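Kitchen drawers: boxes and rolls

The stores page in June dealt with tins and jars. Several readers in Drelton and Tristbridge have since asked about the long, thin boxes that fill up a kitchen drawer: cling film, foil, baking paper and freezer bags. They are too long for most drawer dividers, and they slide about and jam the drawer when it is pushed shut.

The simplest answer is to take them out of the drawer altogether and stand them on end in a tall bin. A plain one with straight or slightly tapered sides will do. It should be deep enough that the boxes do not tip it over, and open at the top so that anything can be lifted out with one hand.
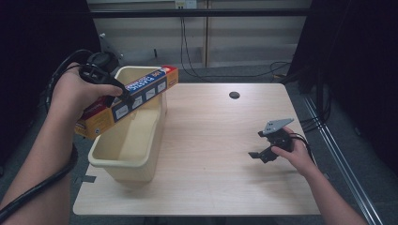 Put the longest boxes in first, at the back, and the shorter ones in front. Close the flap on each box before it goes in, and keep the cutting edge facing the wall of the bin. Loose rolls that have lost their box can go in the same way with an elastic band round them.

The bin can live in a cupboard or on a larder floor. Keep it away from the cooker.

Hutchins on Dorico Street has tall bins in cream and grey, and will take 10 per cent off for readers who bring in this page before 8th October. The shop also accepts clean cardboard tubes, which go to the Tristbridge playgroup. It has collected 286 so far and is hoping for 1,000.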